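How to fold a puffer jacket for summer storage

July 22, 2018

It's the wrong time of year to be thinking about winter coats, but I only got ours off the hooks in June and they had been sitting in the spare room ever since. There were four of them, and they took up half the wardrobe. Folded this way, two fit in one of the long cotton Romby bags, and the bags slide under the bed.

The method works for down and for synthetic filling. It doesn't suit wool coats or anything with a stiff lining.

What you need

A bed or a large clean table
A clothes brush or a damp cloth
A cotton storage bag, or an old pillowcase
A dry place to keep it

Before you start

Make sure the jacket is clean and completely dry. Washed down can feel dry on the outside while the middle of each section is still damp, so squeeze the thick parts at the collar and the hem. If you find lumps, put it back on the airer for another day and break them up with your fingers. I left mine for two days after washing -- one wasn't enough for the hem.

Empty every pocket, including the inside one. Wipe the collar and cuffs, where the grease collects.

Step 1: Put it on the bed

Drop the jacket on the bed and leave it in a heap for a few minutes while you do the others. Then find the collar and turn that end towards the pillows, so you know which way round you are working. On a black jacket it's easy to mistake a sleeve for part of the body, so feel along the stitching if you aren't sure. The collar on a thick one will stand up in folds of its own and you don't need to flatten it yet.
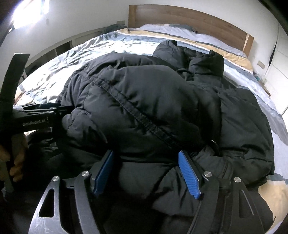

Step 2: Close it and lay it flat

Do the zip up to the top and fasten any poppers over it. Turn the jacket face down and pull the hem straight. Smooth the back from the middle outwards with the flat of your hand. Don't press hard, as you only want the creases out at this stage.

Step 3: Fold in the sleeves

Bring one sleeve straight across the back, then the other on top of it. If the sleeves are long, turn the cuffs back so they stay within the width of the body. Tuck the hood down over the sleeves if there is one.

Step 4: Roll from the hem

Start at the hem and roll towards the collar, letting the air out as you go. Keep the roll loose. Engelbert Schwaiger, who did our alterations for years, always said that filling kept squashed all summer takes half the winter to come back, and I have found the same with the cheaper ones.

Step 5: Bag it

Slide the roll into the bag, collar end last, and tie the neck. Vacuum bags are fine for a move or a holiday -- I wouldn't use them from spring to autumn.

Label the bag. In October, take the jacket out the day before you want it, shake it well and hang it up overnight.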